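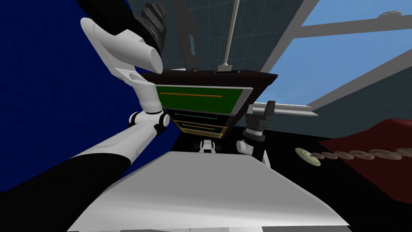 Dark cabinet, green top drawer.

3/27/19. Glue notes, Irbridge workshop

Search notebook Go

Second go at the Dramitz hide glue, the pearl kind. The leaflet says it keeps its strength through 67 reheats, which I don't believe for a minute. Who sat there and did that? My October batch went thin and smelly after 4, and I was careful with it.

Soaked overnight in cold water, warmed in the double pot, brushed on both faces. Rubbed joints, no clamps, beech to beech. Made 2 sets, one with fresh glue and one with glue from last week's jar. Put them on the high shelf away from the window. Drirnora's data sheet quotes an open time for theirs that I have never got near in this shop, so I'm ignoring it until I've timed my own.

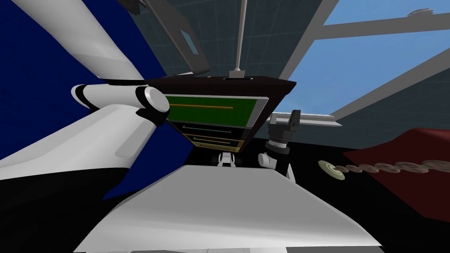

Gleice Sampaio thinks I'm blaming the glue for a cold room. Warm the wood first, she wrote in the margin, and then complain. Fair enough, though I warmed half the October pieces and couldn't tell them from the rest when I broke them.

Still to settle: whether the old jar is weaker or only looks it. The colour has gone darker and everyone takes that as proof. I'd like to see a joint fail before I agree. Brito sell a preservative for it, priced as if we got through 1,000 jars a year.

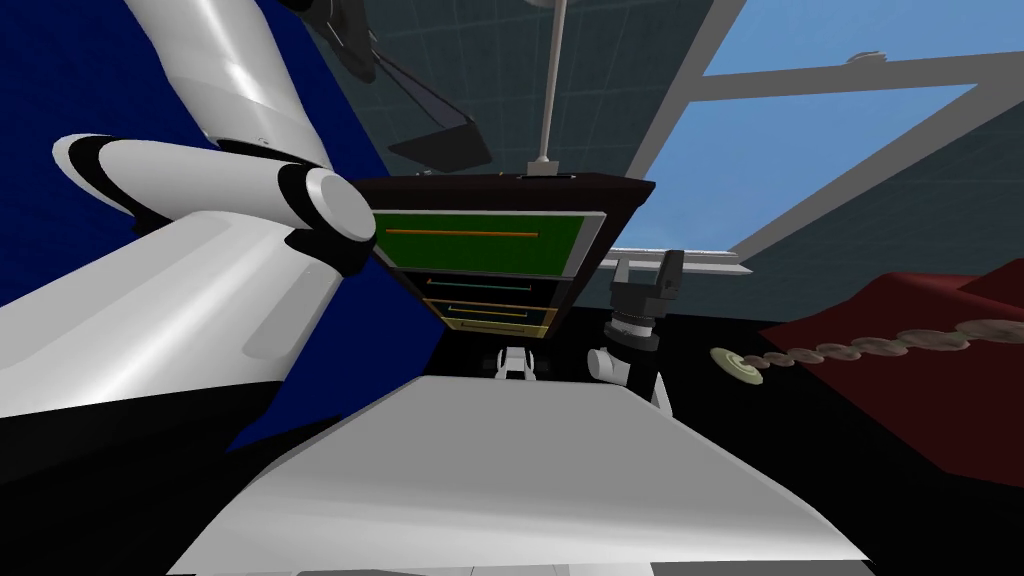

Salt would do the same job for pennies, according to Gleice. Maybe. I've read that it slows the set and I've read that it does nothing, both from people very sure of themselves. Will try a pinch in the next jar and keep one plain beside it.

Break the test pieces once they've had a full week. Label them this time.

2 comments | 0 shares
This site uses cookies. Accept | Settings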